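Packing for three weeks with one small bag

I leave in December, which gives me plenty of time to obsess over my suitcase, and I am using every minute of it. My sister-in-law thinks I've lost my mind. She packs the night before, in the dark, with the TV on, and she has never once forgotten her toothbrush. I am the other kind of person.

Some background if you're new. Last year I took a big hard-shell case on a long trip and hated it from the first staircase. The apartment I rented in Štefanec was up on the fourth floor with no elevator (the listing said "charming climb") and I had to stop on every landing and pretend to look at my phone. By the time I got the thing through the door I had already decided. Next time, one small bag, even if I had to wear the same sweater in every single photo.

So I bought a Stindo. It's their soft carry-on, the one with the wide mouth that opens like a doctor's bag, and I paid $148 for it, down from whatever they pretend it costs the rest of the year. I love it! It has one big compartment and one flat pocket, and the zipper doesn't snag on the lining like my old one did. The strap is a little stiff still. I've been carrying it around the house with books in it to break it in, and yes, I took it to the grocery store.

The clothes are where I get stuck. I started with a pile that would have filled two of these bags and have been cutting it down a bit each evening. Everything has to go with everything else, so I'm down to black, gray and one green shirt I refuse to give up. Two pairs of pants. One dress that doesn't wrinkle — I balled it up under a couch cushion overnight to make sure. Four tops, a cardigan, the sweater. Shoes are the worst part and I'm not ready to talk about them.
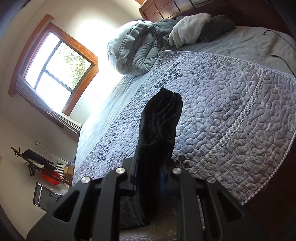 Do you roll or do you fold? I roll the soft stuff and fold anything with a collar, and then I stuff socks into whatever gaps are left along the sides.

I tried those compression cubes that everyone swears by, and they do squeeze things down, but then you've got a bag full of hard little bricks that don't sit next to each other nicely. My stuff weighed exactly the same and looked a lot more wrinkled. I gave the set to a coworker who goes camping. I kept the smallest one for underwear and chargers (together, I know).

Toiletries got easier once I switched to solids. I have a shampoo bar from Flavon that smells like oranges and has lasted me since spring, and the tin it came in is the perfect size for it. The conditioner bar from the same people is not as good. It leaves my hair kind of squeaky, so I decant my regular stuff into a little bottle and call it a day. Toothpaste I just buy when I get there. I like foreign toothpaste, it's one of my favorite cheap souvenirs.

Now, laundry. Three weeks out of one small bag means washing things in a sink, and I've made my peace with it. My first stop is a guesthouse in Saltora, room 132, same room as two years ago, and I remember there's a radiator under the window that dries a T-shirt by morning. The sink plug, though, didn't fit right and the water slowly ran out while I was scrubbing. This time I'm bringing one of those flat rubber stoppers. It cost me $2 at the hardware store and takes up less room than a coaster.

One thing I haven't solved is the coat. It'll be cold when I land and a real winter coat doesn't fit in any bag I own, so I guess I'm wearing it on the plane and sweating through security like everybody else. If you have a better idea, please put it in the comments. The post about my old suitcase has been read more than 2,000 times now, which is wild to me, and the best tips in it all came from you guys.

Next time, shoes. I've got it down to three pairs and one of them has to stay home.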